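Review: the Reltereo teaching kit, after a long stretch of kitchen work

Posted by Valquíria Amaral in Tools for Teleoperation
8 comments

I promised several of you a proper write-up of the Reltereo once I'd stopped being charmed by the unboxing, so I held off until September and kept notes in the meantime. For anyone new to these pages, I teach robots household jobs by doing the jobs myself, through them, with a headset on my face and a glove on each hand. The robot copies me, everything gets recorded, and the recordings go off to be learned from. We've saved 705 demonstrations with this kit so far, nearly all of them at or near a sink, and I feel I know it now the way you know a car you've driven in the rain.

The kit is the pair of gloves, two wrist trackers, a headset, a foot pedal and the software that ties it all to whatever hands your robot has. Ours has black multi-fingered ones on both arms. You wear the gloves, tap the pedal, and off you go. I came to it from a Jesari rig, which used handheld controllers with a trigger for each hand, and the difference on the first morning was enormous. With a trigger you get open, closed, and a sort of mushy in-between. With the gloves I can curl my fingers partway and see the robot's fingers do the same, and after an hour or so I'd stopped thinking about it (which is the nicest thing I can say about any piece of equipment). 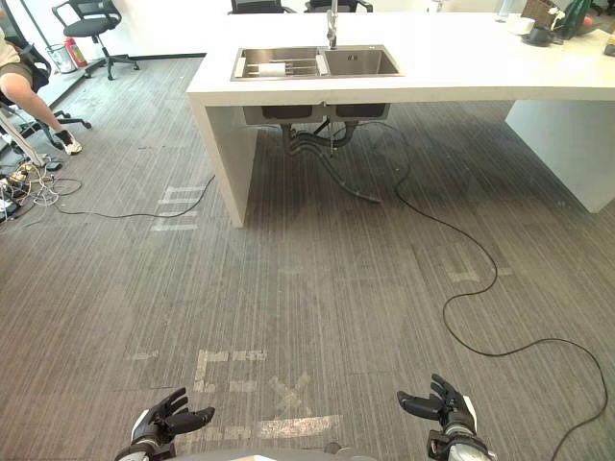
The view I work from at the sink island, both hands up.

Let me start with the headset, because I spend more time inside it than I do in my own kitchen. The picture is clear and the delay is small. I can read the gap between the bars of a dish rack well enough to aim for it. Straight ahead and slightly down, it's a pleasure. Depth gets harder over stainless steel, where everything shines and the bottom of the basin seems to float a bit, and I still reach too far in there when I'm tired. A tall faucet is its own little education! My advice is to teach approaches from the side first and leave anything that passes behind the spout until your operator has settled in.

The gloves themselves are comfortable, light, and fit my smallish hands without the fingertips bunching up. They breathe better than I expected. The wrist closure is a wide soft strap, and I wish it were a buckle, as the strap picks up lint and loses its grip by the afternoon. Finger tracking holds up well through a long session. Sideways spread drifts first, so that my hand is closed and the robot's fingers are ever so slightly fanned, and you only notice when you try to slip them between two things. Redoing the calibration takes 66 seconds by the timer on the screen, standing still with your arms out like a scarecrow, and I now do it after every break whether I think it needs it or not.

The thumb deserves a section to itself. Human thumbs do a great deal of sneaky work, rolling and crossing over and pushing from odd angles, and the hands on our robot have a thumb that is much thicker than the fingers and moves in its own way. The software has to translate. Out of the box it translated badly, and my pinches kept landing beside the fingertips. There's a thumb offset page buried three menus down (look under Hand Model, then Advanced, then Opposition) and an evening spent there with a bottle and a mug changed my opinion of the whole product. Please, Reltereo people, put that page up front.

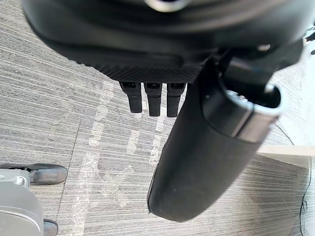 The wrist cameras come through as two small windows at the bottom of the headset view, and you can make either one larger with a double tap of the pedal. I ignored them for the first couple of weeks, which was silly of me. They're the only way to judge a grasp when the back of the hand is in your way, and the recordings are richer for having them. Strong daylight does wash out parts of the picture, and the exposure takes its time settling when you turn toward a bright wall. A manual lock would be welcome.

Now the money. The kit was 900 dollars, and then the Kuusisto adapter that let it talk to our arms was extra and took ages to arrive. A colleague at Sedudier swears by their own home-built gloves and thinks I overpaid. Maybe so, but I've seen the solder on those gloves.

A few smaller grumbles, in no order. The pedal slides on carpet tile, so tape it down. The glove cables are a touch short for anyone who likes to stand. Saved sessions are named by number only, and finding the good paper towel one among all its siblings is a chore. And the "session saved" chime is so cheerful that I've started hearing it in the grocery store.

I'd buy it again, and I'd tell a friend to set aside that evening for the thumb before recording anything they mean to keep. Four stars from me, with the missing one going to the wrist strap and those menus. If anybody has found a replacement strap that fits, leave me a note in the comments with the width, please.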